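Measuring cups, finally sorted

Monday, 30 March 2020

I have been promising a post on the kitchen drawer since November, and with all of us home all day every day there are no excuses left. So! Get yourself a cup of tea, because I have a lot to say about measuring cups.

Some background first. When we moved to Trirkside I had a lovely set of tin cups from my aunt, all nested on a ring, and they were beautiful and I hated using them. The ring meant you had to wash every one of them even if you'd only scooped a bit of sugar. The handles bent. The half cup had a dent in it the size of a thumb, so who knows how much flour was going into my scones all those years (they were fine, they were scones). I gave them back to my aunt, who was thrilled, and went over to silicone, and I haven't looked back.

Silicone cups are just so cheerful. They don't clatter, they don't mind being dropped, and you can squeeze the honey out of them, which is my favourite thing in the world. You give the cup a bit of a pinch and the whole lot slides out in one go. Same with peanut butter. Same with golden syrup, if you're an Anzac biscuit household like ours.

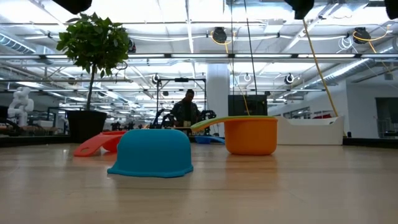

Turquoise bowl, coral-red cup, and the orange one with the lime-green handle (my pick of the bunch).

I'm mad for the colours, and they're useful too. I don't read the numbers on a cup any more, I just go by colour. My neighbour Ese Wike bakes from a notebook where the recipes say things like "2 orange, 1 red" and it makes perfect sense to her and to her kids, and to absolutely no one else. I tried to copy out her banana loaf and had to go back over the fence (well, shout over the fence, these days) to ask what an orange was.

The little bowls are worth having as well. I tip them upside down to dry and the wide rim sits nice and flat on the bench or the table. They're good for cracking eggs into one at a time, for soaking sultanas, for melting a knob of butter. I had one from Kultside for years and only retired it when it went permanently curry-coloured. Which brings me to the one thing to watch: silicone holds on to smells and stains. Turmeric is the worst. A paste of bicarb and water left on overnight gets most of it out, and a few hours in the sun does wonders for the rest. 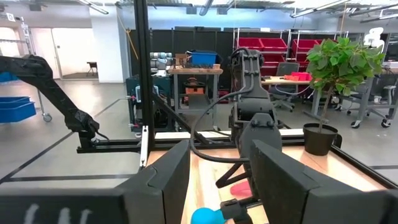 Bright blue and a little bit of pink, with some greenery at the back of the table.

Now for the putting away, the part everyone asks about. I used to have them in the second drawer with the peelers and the skewers and the mystery lids, and every time I wanted a cup I had to rummage. The drawer would jam, I'd say a word, and someone would have to poke a ruler in from the top. Babatunde Adeyemi, who I used to share a house with, had them all hanging on hooks inside the pantry door, and it looked gorgeous, but soft handles flop about and his were forever landing in the potatoes.

What works for me is a bin. One plain bin, no dividers, no labels. Anything silicone goes in it: cups, scoops, bowls, the muffin liners, the spatula heads that have come off their sticks. Because it's all soft you can really squash it in and nothing gets scratched. 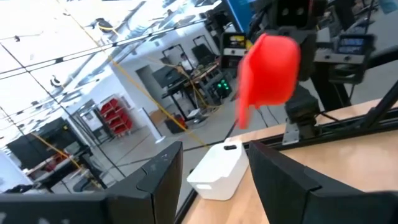
Look for one with a handle slot, so you can hook a finger in and pull it off a high shelf without getting the stepladder out. White is good for seeing crumbs, and rounded corners are so much easier to wipe than square ones, where flour turns to cement. I paid 5 dollars for mine at Grenano and would happily have paid more. It gets a rinse when I remember, which is less often than I'd like to tell you.

I've started on the baking tins next, and they are a far bigger job. The springform has lost its base and I own two lids for a cake tin I don't recognise. If you have a good way of storing flat trays in a narrow cupboard, please leave it in the comments, I'm all ears!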